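Notes pour l'intervention — relire les mémoires, relire les comptes
14 décembre 2018, salle du haut, 3 blocs, garder du temps pour les questions

OUVERTURE
Bonjour, merci à Hanyu Meng pour l'invitation. Micro ? Vérifier que le fond entend.
Dire tout de suite : je parle des archives de petites coopératives laitières, pas de l'industrie. Villstead surtout, un peu Zandumau à la fin.
Pourquoi ça m'intéresse : mon grand-père livrait son lait tous les matins et gardait tous ses bordereaux. Boîte à chaussures. Ne pas raconter toute l'histoire de la boîte, j'ai débordé la dernière fois.

BLOC 1 – LE FONDS DE VILLSTEAD
1 379 feuillets, registres de livraison pour l'essentiel. Le reste : correspondance, deux cahiers de procès-verbaux, des factures de présure.
Papier en bon état. Encre violette qui passe, surtout sur les cahiers les plus anciens.
Attention à l'écriture : trois mains différentes au moins, et la troisième abrège tout. « L. é. » = lait écrémé. J'ai mis un été à comprendre, on peut rire ici.
Colonne de droite : le taux de matière grasse. C'est là que ça devient intéressant. Tant que la colonne n'existe pas on paie au volume, donc on mouille le lait. Dès qu'elle apparait, les litrages baissent d'un coup chez certains sociétaires. Pas chez tous !
Lire la lettre du fromager (feuille jaune). Lentement. S'arrêter après « je ne suis pas gendarme ».
Khrystyna-Mariia Stasiv a une autre lecture : pour elle la baisse vient du fourrage, été sec. Être honnête là-dessus, je n'ai pas de quoi trancher. Elle est peut-être dans la salle.

BLOC 2 – CE QUE DISENT LES ABSENCES
En août presque plus rien dans les registres. Les bêtes sont en haut, le fromage se fait sur place, et personne n'écrit. Donc trou dans la série.
Tentation : combler par une moyenne. Je l'ai fait dans l'article, je ne le referais pas.
Ce que je propose à la place : laisser le trou, le signaler, aller chercher ailleurs (registres de sel, péage du pont, etc).
Le sel marche bien. 7 achats notés pour une seule saison, toujours le même marchand, Kvaran. Quantités rondes, donc suspectes.
Le pont marche moins bien, on ne sait pas ce qu'il y a dans les charettes.
Boire de l'eau. Changer de diapo. 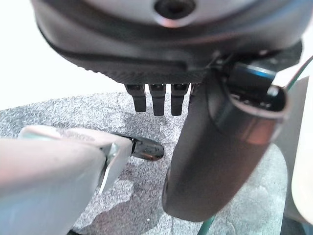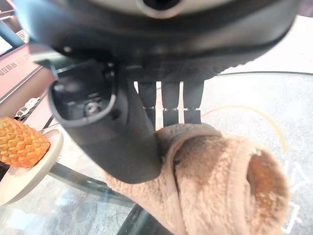 Diapo double : parties gris foncé en gros plan, ouverture ronde en haut

Enchaîner direct sur les femmes, ne pas trainer.
Elles ne sont pas dans les registres, ou seulement comme « veuve de ». Or ce sont elles qui tiennent l'écrémage et souvent les comptes de la maison. Exemple : cahier domestique retrouvé derrière un faux fond d'armoire, chiffres qui recoupent ceux de la coopérative à quelques sous près. Mieux tenu que l'officiel, d'ailleurs.
Kamarul Tarigan m'a demandé à Stellville si on pouvait généraliser. Réponse : non, un seul cahier. Mais un seul cahier suffit pour dire que la source officielle oublie quelqu'un.

BLOC 3 – COMPARER AVEC ZANDUMAU
Si moins de dix minutes : sauter directement aux questions.
Fonds plus gros, 2 296 pièces, mais beaucoup de doublons. Classement refait deux fois, cotes anciennes au crayon, cotes nouvelles à l'encre, les deux se contredisent. Toujours citer les deux !!
Différence principale : à Zandumau on paie à la quinzaine, à Villstead à la saint-Martin. Ça change tout pour les dettes. Les petits producteurs tiennent deux semaines sans argent, pas une année. D'où l'épicerie qui fait crédit, d'où l'épicier président de la coopérative (montrer la signature, il signe partout, en énorme).
Bjarke Hjaltested parle de « capture ». Mot trop fort à mon avis. L'épicier perd de l'argent plusieurs années de suite et reste quand même. Discuter.
Svend Vídalín : sa carte des chemins de ramassage. Bien préciser qu'elle est de lui. Regarder la boucle nord, deux hameaux desservis un jour sur deux, et justement ce sont eux qui quittent la coopérative les premiers. Lait tourné = lait refusé = fâcherie.

SI QUESTIONS
– Sur la numérisation : en cours, registres d'abord, la correspondance attendra.
– Sur les prix : je n'ai pas converti, exprès. Renvoyer au tableau de la polycopie, page 2.
– Sur le mouillage : non, je ne donne pas les noms. Les familles sont encore là.
– Sur les fromages : je ne sais pas quel goût ça avait, désolé

Penser à rendre la clé USB à Hanyu. Récupérer la feuille jaune, elle reste toujours sur le pupitre.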